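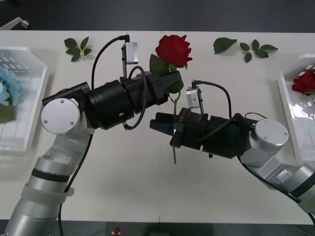 Fake flowers on graves, yes or no?

plarkumwood
Posts: 300
Need opinions fast, driving up to Velville in December for my aunt's grave. Cemetery is 3 hrs away so real ones are dead by the time anyone sees them. Thinking silk roses. My mom says it's tacky. Is it??

zhnatiuk
Not tacky. My grandmother's had silk on it for 15 years, we swap them spring and fall. Red fades to a weird orange-pink by August tho. Go white or cream if it gets full sun.

Carnar17
Gonna disagree. Plastic blows all over the place. I mow a small church cemetery and pull petals and wire out of the mower every single week. Wire is the worst. If you can't get there often just leave a plant that can take care of itself, or nothing. Bare stone looks fine.

zhnatiuk
"or nothing" ok but some people want to leave something? Tie them down. Floral foam in the vase, push the stems all the way in, zip tie around the bunch. Mine have never moved.

Carnar17
Yours maybe. The foam crumbles too, that green dust gets everywhere.

rkrishnan
Check the rules first!! Ours clears everything off the first of the month, real or fake, goes straight in the dumpster. Lost a nice wreath that way. There's usually a sign by the gate or call the office.

plarkumwood
Didn't even think of rules. Will call. Anybody done evergreen? Like a grave blanket

Matić
We do one every winter. Pine and cedar, few cones, cheap ribbon. Holds till March easy. Cut your own if you have the trees, the store ones were $17 last I looked and kinda thin. Pin it down with landscape staples.

Carnar17
This I can live with. Just come back and get the staples pls

Matić
always do

rkrishnan
Blanket for winter, silk in the spring, thats what my sister in law does. Also bring a soft brush and a jug of plain water for the stone. No bleach, it wrecks marble.

plarkumwood
Ok called. Evergreen allowed till end of Febuary, artificial only in the attached vase, no glass. Going with the blanket. Mom is on board, she wants to pick the ribbon. Might stick one silk rose in the vase anyway, my aunt liked red

zhnatiuk
Do it. Bend the end of the stem into a hook so it catches

Carnar17
fine. one rose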